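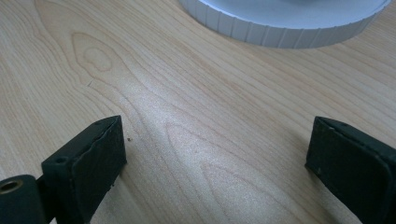 A light wood tabletop with an oval knot in the grain.

Viera Mikuš has been clerk of Caltstead for eight years, and she says the question she hears most this winter is why the town is still paying for the old pump house on Brendent Road.

"We own it, so we insure it," Mikuš said in her office. "The board voted in August to get a price for taking it down. The price was higher than people expected."

The town mailed a survey to 3,520 households. Mikuš got 400 back. Most asked for the building to go, she said, but a good number wanted the lot kept in public hands afterward.

Trustee Eduardo Bettencourt has pushed to sell. Mikuš would not say whether she agrees with him.

"I don't vote," she said. "I take the minutes and I answer the phone. Mr. Bettencourt has his view and Mr. Niskanen has his."

Jouko Niskanen wants the lot for overflow parking at the Wallside ball fields. Mikuš said no cost has been worked out for paving or drainage, and the county would have to sign off on a second driveway.

Asked what happens if the board does nothing, she pulled out the insurance renewal. "This comes due again in the spring. Somebody will have to make a motion one way or the other."

She also wants residents to know that letters need a name and a street address to go into the record. Several came in without either.

"I read them," she said. "I just can't enter them."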